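How to oil a wooden table without ruining your week

Galler sold me my table with a leaflet promising it would "age gracefully". Mine aged like a chopping board. If yours has gone dull, you need a free evening, a tin of oil and somewhere else to eat.

What you need

One tin of clear hard oil (I use Verna, which smells of old boats), two lint-free cloths, 225 grit paper and a mild soap. Ignore anyone who tells you to start with a belt sander.

Step 1. Clear it and wash it

Take everything off. Yes, the plate too.
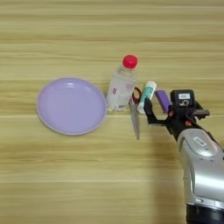 Pale wood and a lavender plate, which has to move.

Wipe the top with soapy water, then plain water, and leave it overnight. Damp wood and oil get on like in-laws.

Step 2. Sand with the grain

Go end to end in long strokes with light pressure. Going across leaves scratches you'll meet every breakfast until you move house.

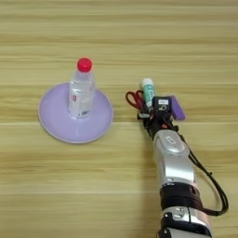 Plate and bottle on the tabletop. The grain runs left to right, and so should you.

Dust it off with a barely damp cloth. Then do it again, as there's always more.

Step 3. Oil, thinly

A table for four needs 200 ml at most. Pour a little on the cloth and rub it in along the grain.

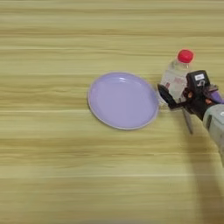
Leave it for 31 minutes. The tin says 30, but I've never once got back on time. Wipe off every bit that hasn't soaked in, or you'll own a flypaper with legs.

Step 4. Second coat

Same again the next evening, using less. Lay the oily cloths flat outdoors to dry, well away from anything that burns, because they can catch fire by themselves if left in a heap.

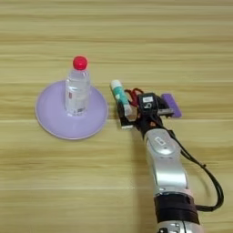
Give it a week before hot dishes go anywhere near it. Repeat in June, or whenever water stops beading.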